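Log rotation (Minlow server)

Log rotation is how Minlow keeps its own record files from eating your disk. I look after the wiki pages for it, so forgive the favouritism.

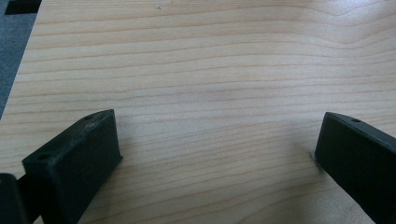 By default Minlow closes a log once it hits 2000 lines, renames it with a number and opens a fresh one. Bjartur Hallgrímsson wrote the first version in April, and it kept 49 old files whether you liked it or not!
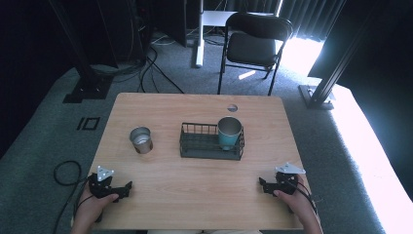

The keep limit is now a setting, and old files go into an archive folder. I think of that folder as the wire basket on the table, with the teal cup sitting in it and the silver one still outside - the outside one is your live log.

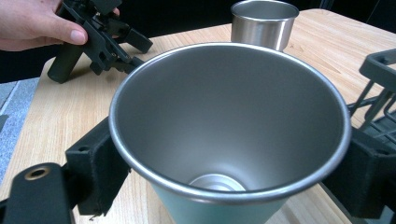
Compression is handled by Kotton, a small helper that ships with the server. It empties the live log only after the copy is saved, so you end up with something like that steel tumbler, bare right down to the little disc at the bottom.
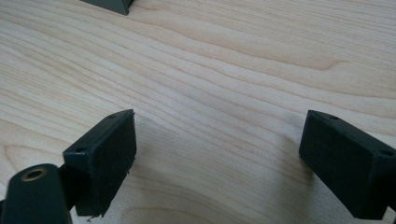

Colleen Kennedy added size limits later (800 MB is the ceiling), and you can set both kinds of limit together - whichever is reached first wins. Error logs are rotated separately.

Last edited 1 Feb 2021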